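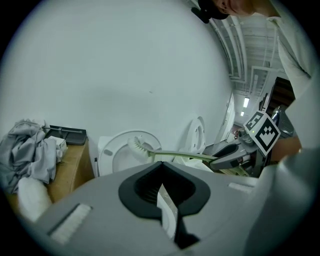

The second revision of the hand-held grippers was assembled over eight evenings in July at the shared workshop in Rekville. Most of the work concerned the fingers and the marker mounts. The trigger linkage was carried over from the first revision without change, as it had given no trouble, and the same spring rate was retained on both units.

Readers who followed the earlier entries will recall that the project (entered in the workshop register as Prarholm) has a narrow aim. A person performs a household task with a gripper in each hand, the position of each gripper is recorded along with its camera view, and the recording is then used to train a small arm on a wheeled base. The arm itself remains in my garage and is not yet fit to be left alone with anything that can spill. All development at present is on the hand-held side.

The task selected for the present round is the toilet brush. It was chosen over dish washing and shelf wiping, both of which had been attempted with the first revision. A brush has a long handle and a heavy end, and the head must be kept against a curved surface while the hand moves. A grip that feels secure at the start of a stroke can be badly out of line by the end of it. With a mug or a sponge, an error of that kind can go unnoticed for a long time.

The original finger pads were flat. They held boxes and bottles well and held a round handle poorly, particularly at a shallow angle, when the brush would turn between the pads until the head pointed away from the bowl. Two corrections were considered. The first was a groove cut to fit the handle, which would have worked for that handle and very little else. The second was a softer pad with ridges, which spreads around whatever is placed in it. The second was adopted. Material was ordered from Swanepoel and cut by hand with a knife and a steel rule, the workshop's laser cutter being out of service for most of the month.

A note on adhesive may be of use to anyone attempting similar work. Contact cement applied to both faces and left to become tacky gave a bond that could not be peeled by hand the next day. Double-sided tape gave a bond that failed in the first session, and it left a residue that took considerably longer to remove than the tape had taken to apply. The surfaces should be sanded and wiped with alcohol in either case.

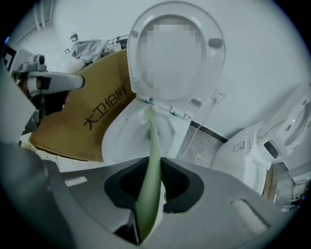
The marker mounts required more thought than had been allowed for. In the first revision, a single flat marker was fixed to the top of each gripper. Tracking was reliable with the wrist level and poor with the wrist turned, and cleaning under a rim involves a great deal of wrist turning. Markers are now presented on more than one face, so that at least one of them has a reasonable chance of facing a camera. The change adds bulk above the hand. It also adds a corner that will catch on a sleeve, a towel rail or an open lid, and operators should be told so before they begin.

Weight was recorded before and after the change. Each unit gained about 8 percent, most of it forward of the grip. The figure is modest on paper. In practice it is felt in the forearm by the end of a long session, and I have moved the cable exit toward the rear of the body in an attempt to recover some balance. The cable must be given slack at the wrist and then secured along the forearm with a soft strap. A cable tie should not be used for this purpose, as it cannot be released quickly.

Calibration proceeds in the following order:

Close the jaws fully and set the zero.
Open the jaws fully and confirm the travel against the printed gauge.
Hold the unit still in view of the tracking camera until the position settles.
Rotate the wrist slowly through its full range and watch for dropouts.
Repeat for the other hand.

The procedure was written out and fixed to the inside of the tool case. It had previously been kept on my telephone, an arrangement that did not serve anyone else who wished to use the equipment.

Some remarks are in order on the recordings themselves. A complete demonstration consists of picking up the brush, bringing the head into the bowl, working along the inner surface and returning the brush to its starting place. Early attempts were discarded where the operator had changed grip midway. That policy has since been reversed. A person cleaning a bathroom shifts grip constantly, and an arm that has only been shown the tidy version has no basis for recovering when the handle slips. The regrips are now kept and labeled.

Lighting continues to be a difficulty. Glossy white surfaces give the tracker very little to work with, and a polished floor sends reflections back toward the camera. Three exposure settings were compared and the darkest was retained. The resulting picture is unpleasant to look at, but the marker edges remain sharp in it, and they are what the software requires.
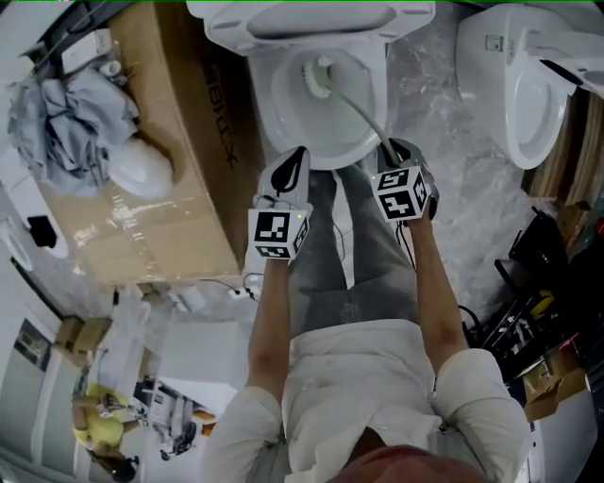

Ritu Kaushik, having read a draft of this entry, wrote that the pads were receiving credit that belonged partly to the handle. Her own brush at home is thinner and quite slick, she noted, and she doubted that the ridges would hold it at the angle I had in mind. She further asked whether I had tried gripping lower down, close to the head, "where you lose reach but the thing stops swinging about."

I had not tried it, and the point is accepted. A thinner handle will be added to the next round, together with a set of recordings made from the lower grip. Bit-na Cha has offered a spare brush from Brastby for the purpose. Should the ridged pads prove unsuitable, the remaining material is sufficient for one more cut, probably with the ridges running across the finger instead of along it.

The outstanding items are the strap, the corner of the marker mount, which ought to be rounded, and a replacement for the jaw screw on the left unit, which works itself loose. Thread-locking compound has been applied as a temporary measure. Drawings for the revised mount will be posted when the rounded version has been fitted and used for a full session. Requests for the earlier drawings may be sent to the address on the contact page, and I would ask that the revision be stated in the message.

Last updated: July

Contact | Copyright, all rights reserved | Back to top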